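Fludport workshop's chess arm is playing endgames now

Posted 2020-05-10 by Hafiz Teoh

The chess arm plays. It plays slowly, it only does endgames so far, and it lost to me twice last night (I am not good at chess, so make of that what you will), but it plays! If you've been following the members' page you'll know this has been promised as "nearly there" since last August, mostly by me, so I wanted to get the news up before anybody else did.

For those who don't come in on build nights, a quick catch-up. Edivaldo Damasceno and I started the arm as a shared project at the Fludport workshop, on the long bench by the laser cutter. The plan was a 3D-printed arm that could sit at one end of a chessboard and move the pieces for a computer opponent. Edivaldo does the mechanical side and I do the code, which mainly means that he makes something lovely and I drive it into the table. These days the whole thing lives at my house, and he sends me new parts and long voice messages about how I'm treating the old ones.

We call it Jesham. There isn't a story there, it was the name of the folder on Edivaldo's laptop and it stuck.

The big change since the last update is the gripper. The first one we made was a simple pincher with one moving finger, and it had a nasty habit of shoving a pawn sideways before it got hold of it. You'd ask for a pawn and get a pawn plus whatever was standing next to it. Edivaldo threw that one out and drew up a geared version where the fingers close together from both sides. He printed the gears 3 times before the teeth stopped binding. The set that finally worked went in a padded envelope to me with a note saying DO NOT FORCE IT underlined twice, so of course the first thing I did was put one of the screws in too tight and have to start over.

It's so much better though. The piece ends up centered whether or not I was centered, and that has covered for a lot of my sloppy math.

The software side has been less glamorous. The engine picks a move, my program turns the two squares into joint angles, and then the arm goes up, over, down, grab, up, over, down, let go. Most of the work has been in the "down" part. Too high and the fingers close on air above a pawn's head. Too low and you hear a noise you don't want to hear from a servo at eleven at night. I ended up keeping a separate grab height for each kind of piece, measured by hand with a ruler and a lot of muttering.

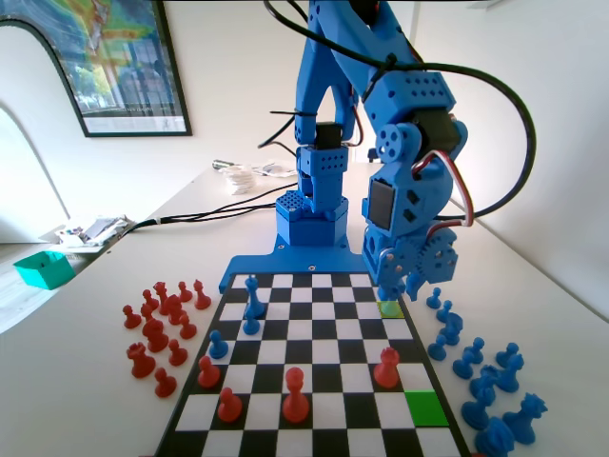
I've also gone over to testing with only a few pieces in play. A full starting position is really hard on an arm like this, with everything packed in shoulder to shoulder on the back rows, and every time it clipped something I had to stop and put it all back. With an endgame I can set up in a few seconds, let it make a move, write down how far off it was, and go again. I did 121 moves that way over one long weekend. My family has asked me to eat at the table again at some point. I said I'd look into it.

The log from that weekend is on the shared drive if anyone likes that sort of thing. The short version is that the squares nearest the base were the worst. The arm has to fold itself right up to get in close, and when it's folded like that a tiny error at the shoulder turns into a big one at the fingertips. The middle of the board is the easy part. The corners on my side of the board are a stretch (literally) but it gets there, as long as I let it take its time and don't ask for anything sudden.

Slowing down helped with everything, by the way. I had been running the joints as fast as they'd go since it looked impressive on video. Edivaldo watched one of my clips and told me it looked like somebody swatting a wasp. So now each move ramps up gently and ramps down gently, and a full turn can take up to 180 seconds if there's a capture in it, because the captured piece has to be carried off first. Is that too slow for a real game? Probably! I've started making tea between turns and I quite like it. I'm still hoping to get it down once I trust the thing more.

Cables are the other sore point. On the first build I ran the wiring straight along the arm with no slack in it, and the wrist tugged on it every time it turned. After it pulled a plug out in the middle of a move and dropped a rook on my foot, I redid the lot with proper loops and zip ties. It takes up more air than I'd like and Edivaldo thinks it's ugly. He's right, but it hasn't unplugged itself since, so the ugly version stays until he prints me something with a channel in it.

A few people have asked about the pieces. Yes, you can use a normal set, but we wanted one that would suit the gripper, and having the say over the shape of a pawn's neck makes life much easier. If you're planning to print your own, do a couple of pawns first and try them in your gripper before you commit to the whole army. I didn't, and I have a shoebox full of pawns with necks too skinny to hold. Free to a good home.

What it can't do yet, in case you were thinking of challenging it:

It can't castle. The code for that is written but I haven't been brave enough to run it.

It can't promote a pawn on its own. It stops and beeps at me and I do the swap by hand.

It doesn't know if it dropped something. If a piece slips, the arm carries on very seriously with nothing in its fingers, sets down the nothing, and waits for my reply. We've talked about a little switch in the fingers, or a camera looking down at the board, but both of those are for later. At the moment I'm the sensor.

It also doesn't know what you played unless you type it in. That one bugs me the most, to be fair, since half the point was to play without a keyboard. Edivaldo wants to do it with magnets under the squares and I want to do it with a camera, and we have been having that same argument for months now. If you have built either one and have feelings about it, please write in and take a side. Preferably mine.

On parts: the supplier we used for the first batch of servos, Nelten, has been out of the size we like for a while, so if you are copying our build, check before you print the brackets. The pockets are cut to fit one size of servo and there's not a lot of give. I've got 2 spares left and I'm guarding them. Somebody on the workshop list suggested Mendonça as another place to try and I've put in a small order, but it hasn't turned up yet so I can't tell you if they fit. I'll add a line at the bottom when it does.

The files for the gripper are up in the project folder under Jesham, then hand, then the newest date. Please ignore anything in the folder called "old" and especially anything called "old good," which is neither. Edivaldo says the gears want to be printed flat and slow, and that you should run them dry against each other by hand for a few minutes before you put the servo anywhere near them. If they feel gritty, do it some more. If they still feel gritty, print them again. He was very firm on this.

The arm segments haven't changed since the version most of you have seen, apart from one extra screw hole in the horn at the wrist, so if you've already printed those you can keep them and just swap the hand.

My code is in there too. It's a mess, but it has comments now, and the grab heights are all in one file at the top where you can change them without having to read the rest. Please do change them. Mine are for my pieces on my table, and my table isn't level.

Next job for me is castling, then getting the turn time down. Next job for Edivaldo is the cable channel, and after that he wants to redo the base so it can be clamped on from either side of a board. We'd like to have it ready for a full game, start to finish, all the pieces out, and I'm not putting a month on that because I remember what happened with the last one.

If you'd like to play it in the meantime, I can run a game by video call in the evenings. You tell me your move, I type it in, Jesham thinks about it, and you get to watch it go very slowly and carefully toward the wrong pawn. Drop a note on the members' page with a time that suits you. Endgames only for now, you can pick the position, and I'd ask that it doesn't have a lot going on right by the base.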